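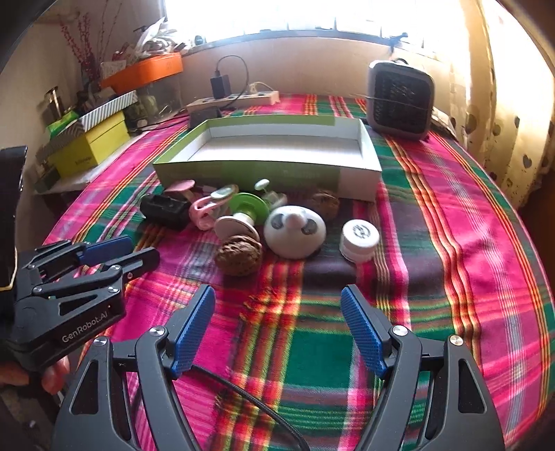

Sorting practice, small mixed items into the tray. Plaid cloth stays.

Thread: Grippers at work, six weeks in (long, sorry)

tindero_tess
So we do mixed returns and odd lots at our place in Millby, and since April part of my shift has been recording pick-and-place with the hand-held grippers, one in each hand, so the arms on the Orkgate line can learn from it. I was dreading it. I love it! You start noticing things your fingers have done for years without telling you, like how you come at a walnut from the side and never from the top, or how a jar lid wants to be taken across the rim. My numbers on the old bench were fine but I was bored stiff. Now people come and ask me how I'd pick something up. Anyone else doing this?

pruitt_nights
Doing it at the Pruitt site, 11 of us trained so far. Agree it's more interesting than the bench. Wrists are a different matter. How long are your sessions?

tindero_tess
33 minutes, then a swap. Amos Obi (our lead hand) fought for the swap and got it. First week we had no limit and my forearms were cooked by smoko.

boxcutter58
Glad you're enjoying it, but you do realise you're teaching the thing your job? We had 58 on returns before the line went in. I'm not saying don't do it. I'm saying get it in writing what happens to the bench crew afterwards, and get it before the recordings are done.

tindero_tess
Fair, and we've asked. What we have in writing is no redundancies on returns for 2 years, and the recording work gets its own pay grade. I know that isn't forever. But the arms take the cartons and the repeat stuff, and what comes to us now is the fiddly junk, pacifier-looking things, little toys, chargers, all in one heap. I'd rather have that than taping cartons all day.

boxcutter58
Two years goes quick mate. And "fiddly junk" is exactly what you're recording.

imani_l
Imani Lindgren here, health and safety rep, different company, same sort of gear. Both of you have a point. Our crew's labour agreement was silent on recording, so the first lot were paid as ordinary picking. It took ages to sort out. Ask who owns the sessions and whether your pick times are kept against your name. Ours were, at first.

pruitt_nights
Oh that's a good one. No idea about ours. Will ask at handover.

tindero_tess
Ours are logged by station, I checked! Also a tip for anyone starting: mix up your objects. We did nothing but same-size tubs for days and the arm was hopeless with anything round. Amos reckons a patterned cloth is good practice for it too. Bring in whatever's in the kitchen drawer.

boxcutter58
I'll give you this, it does look more fun than taping. Still get it in writing.

pruitt_nights
Anyone found a wrist support that fits under the strap? Mine bunches up.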